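Pendach project: progress report to the Griresdale fund, spring and summer

We promised you a report once the open day was behind us, and it is, so this one is mostly about that. The short version is that we had a splendid day, the towel work held up in front of people who weren't us, and we came away with a long list of things to put right before the autumn.

Since the last report

When we last wrote, both arms could pick up a small cloth from a flat start and fold it once. They were slow, and the second fold was more hope than plan. Over the spring we moved over to terry towels, as agreed with you, and that turned out to be a much bigger step than going from one kind of cloth to another ought to be. Terry is thick, it springs back, and the loops catch on whatever touches them. The hems are a different thickness from the rest, so a grip that suits the hem is too loose a finger's width further in.

The answer we have settled on for now is to put tension first. Both grippers take hold of the ends, the arms draw apart until the cloth is straight, and only then does anything get folded or laid down. It costs time, but a towel that starts straight stays much straighter all the way through. We had been trying to correct crooked folds afterwards, and we have more or less stopped doing that.

The other large job was recording practice runs. We had 700 on file by the time we froze the software for the open day, all of them done by our own operators steering the arms by hand. A good many were thrown out of the training set for being untidy (tired people fold badly, even through a robot) and we have become stricter about breaks as a result.

The open day

We held it in July at our Neden workshop, with doors open from ten in the morning until half past three. Visitors came through in small groups, and we ran four demonstration sessions, each with time at the end for questions. The guests were a mixture: people from the laundry trade, two care home managers, teachers from the college down the road, neighbours who had seen the notice on the gate, and a party from Zacharopoulos, the linen hire firm that has been giving us worn-out stock to practise on since the winter. It was lovely to have them there at last. They had sent us sacks of the stuff and never seen what we did with it.

Each session followed the same order. First a towel laid out flat and folded lengthwise, then the long strip picked up by its ends and pulled straight, then the strip folded down into a stack. We had rehearsed it all week and were still nervous.
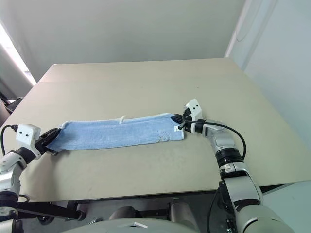 The pulling straight was what people wanted to see again. We hadn't expected that. To us it is the dull bit in the middle, a pause before the real folding, but in every group somebody asked for a repeat, and one of the laundry supervisors said it was the first time she had seen a machine do what she does with her own hands without thinking. She then gave us ten minutes on how she judges the pull by feel, and when to give a little slack before laying the cloth down. Two of our engineers wrote down every word. We have already tried the slack idea, and the first results are very encouraging – fewer ripples at the fold, and the ends come out of the grippers more cleanly.

What went well

The first and second sessions ran from start to finish with no help from us. The third needed one restart, when a gripper closed on a single layer and left the other behind. We explained what had happened, put the towel back and ran it again, and the group seemed to enjoy that more than a perfect run. The fourth went through cleanly, and it was also the one with the most children in it, so the noise was tremendous.

The cameras mounted at the wrists earned their keep. Before we had them we were relying on a view from further back, and the arms themselves would block it at just the wrong moment.

What went less well

Light. The demonstration corner is beside a window, and by early afternoon the brightness on the table had changed a good deal from our morning rehearsals. The arms took longer to find the corners of the cloth in the later sessions. Nothing failed because of it, but we want blinds, and more practice runs recorded at different times of day.

Space for visitors was tight as well. Five people can stand comfortably where they see both grippers, and most groups were bigger than that. Next time we will put a screen on the side wall.

We were also asked several times how fast it is compared with a person, and we answered plainly that a person is far quicker. The care home managers weren't put off. What they want is something that gets on with it overnight, and one of them has offered to let us spend a morning in their laundry room, watching how the work really goes. We have said yes, gladly.

Money and equipment

Spending is within the budget for the period. The open day cost a little less than planned, chiefly because the college lent us chairs. We would like to move that saving across to spare gripper pads, which wear down faster on terry than they did on the thin cloth. If you are happy with that, a short note by email will do.

Next steps

From now until the next report we plan to record practice runs in mixed light, build the slack step in properly, and begin on hand towels, which are shorter and leave the arms less room to work. The care home visit will be fitted in when it suits them. We also want to try a stack of four, one towel on top of another, without anyone tidying between folds. At the moment the pile starts to lean at the third.

You would be very welcome at Neden before then. The kettle is by the door, the table is usually running by mid-morning, and we would be delighted to let you have a go at steering the arms yourselves.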